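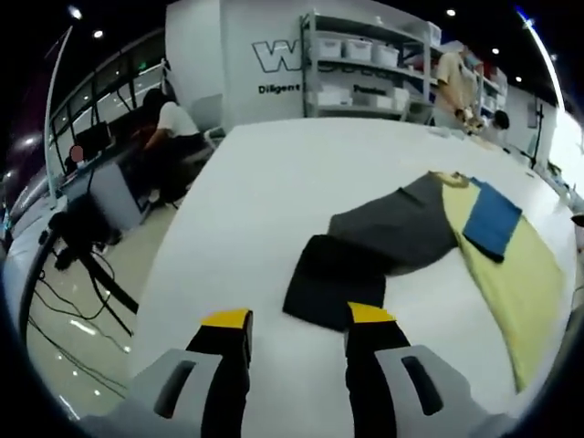 Laundry table, seen from the hand-held gripper. Four pieces of fabric out at once.

Notes on collecting folding examples

Saturday, March 28, 2020

Most of this month went into cloth. The project is called Balto, and the goal for now is small: take a table with a few pieces of laundry on it and end up with a stack. Before the model can try any of that it needs examples, and the examples come from a person holding a gripper and doing the job by hand.

The gripper has two fingers with yellow tips. You squeeze, the tips close, and the camera on the tool records what the tips are up to. No arm is involved at this stage. I like working this way. It's quicker than driving an arm with a controller, and a new person can get decent examples after an hour or so of practice.

We have 530 examples that I would keep. Another 84 are set aside because the cloth was dropped halfway, or because somebody reached in with their free hand. I may use the dropped ones later. Picking something up again is a skill too, and I'd like the model to see it - but only once the plain folds are working.

A few things I changed along the way:

The starting layout used to be tidy, one towel square to the table. The model learned that towel and little else. Now we lay things at a slant and let them overlap, so a dark garment may lie partly over a lighter cloth, with a towel off to one side. It makes each example longer. A four-piece table takes me 21 minutes if I reset everything properly, and the reset is most of it.

Dark on dark is hard. When a black piece is up against a charcoal one, I can barely find the edge in the video myself. I tried leaving those layouts out for a week and then put them back. People own dark clothes.

Start with the tips open and a little short of the cloth. I had been starting with the fingers already touching, and the first second of every example was useless. The approach matters, and it has to be in the recording.

Slow down at the pinch. Everybody rushes it. With a thick towel you get away with that, with a thin sleeve you pick up two layers and have to start over.

I don't clear the room for any of this. People work at their desks behind the table and that's fine with me. The Bresness set, which we used for comparison, was all shot against a blank wall, and the model trained on it got noticeably worse when anyone walked by.

Labels are still done by hand. I mark the grasp, the lift, the fold and the release for each piece, and it takes longer than it should. Grurketti, the little script I wrote in October to find the grasps from the finger gap, gets most of them right but misses the gentle ones. I have 19 examples left to label from this batch.

Next up is sleeves. I don't have a good plan for sleeves.

Search this blog
Type and press enter

Share 21 Comments 4

Related posts
Choosing towels for the Balto table
What the Bresness set left out
Grurketti, first version
Gripper tips: why we went wider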